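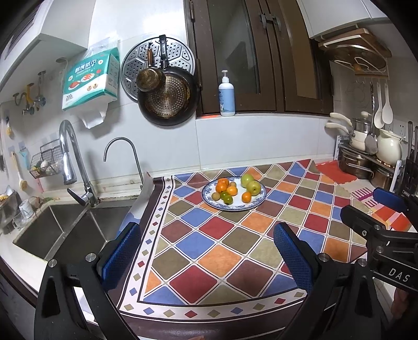

Swapping the handguard on an AK pattern rifle. Did three of these in July, all with the Turkach rail, so writing it down before I forget. Takes up to 40 minutes the first time, way less after. Unload first. Mag out, bolt back, look in the chamber, stick a finger in there. Then do it again. Put a cloth down before anything comes off, a patterned one like the diamond tablecloth is pretty but small pins vanish on it, so use a plain towel for the actual work. No ammo in the room.

What you need

Turkach rail with its clamp and screws
Hex key, the one in the box is soft, use your own
Flat screwdriver
Nylon hammer or a block of wood
Blue thread locker
Rag, a little oil
Tape for the barrel if you care about the finish

Taking the old one off

Top cover off, recoil spring out, carrier and bolt out. Set them aside in order. Cleaning rod out too.

Gas tube lever is on the right side of the rear sight block. Rotate it up. If its stuck, tap it with the nylon hammer, don't pry with a screwdriver, I chewed mine up on the Skoryk rifle doing that. Gas tube lifts out at the back.

Upper handguard: hold the tube in padded vise jaws and twist the wood half a turn. Old ones are tight. Oil, wait, try again.

Lower handguard: there's a small lever on the retainer up front. Swing it forward, slide the retainer toward the muzzle, pull the lower forward and down. Should drop out. Mine had 8 years of gunk in there, wipe it all off.

Fitting the rail

1. Dry fit first. No thread locker yet.
2. Lower half goes in where the old lower sat, rear tab into the receiver. Push hard. If it won't go, file the tab a little at a time. A LITTLE.
3. Slide the retainer back, close the lever.
4. Clamp around the barrel, screws finger tight only.
5. Check the cleaning rod still goes in. If it rubs, loosen the clamp and rotate it a hair.
6. Gas tube back in, lever down.
7. Top half on, screws in, snug them in an X pattern.
8. Happy? One screw out at a time, drop of thread locker, back in.

Don't gorilla the screws. Samuele Fabbri stripped two on his and had to drill them, told me to put that in here.

Put the rifle back together and rack it a few times. Carrier should move the same as before. If it drags, gas tube isn't seated, start over from step 6.

Leave it overnight for the thread locker to set. Shoot a couple mags, let it cool, check every screw agian. I put paint marks on mine so I can see if one moves.

Bellau grip fits the bottom slots fine. The Eltel light mount did not, too wide. Sent it back.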